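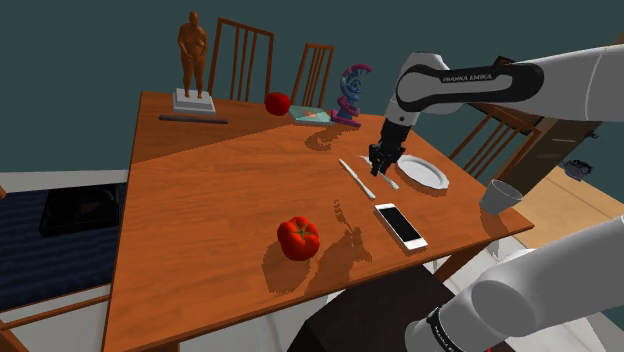 Villads Bergmann asked at the September meeting whether the simulated table cell could be left as it was until the spring, given that the arm had completed its last set of runs without a stop. The cell group considered the request and decided against it. Maintenance of the model has now been carried out, and members at Priladska and Skolbridge should take the new version before starting further work.

The cell consists of a Franka Emika arm with a parallel-jaw gripper, set at a dining table laid with tableware and household objects. Its upkeep is handled by the Luvinard office. The main fault concerned the gripper fingers, whose contact surfaces had been given too little friction in an earlier release. Thin items such as cutlery were liable to slip during a lift, and the log showed 2,285 attempts affected in this way. The friction values have been corrected and the closing speed of the fingers reduced.

The arm's home position has also been raised by 12 centimetres. Users who have stored their own start positions must check them against the new table height - the old files will load without a warning, but may place the fingers below the surface.

A full check of the cell takes up to 200 runs and should be repeated after any change to the objects or the arm settings. Results are to be filed in Preda under the cell's name. Version 2 was released on 2022-10-06, and the previous version will remain available for comparison only. Faults should be reported to the Luvinard office in writing, with the run log attached.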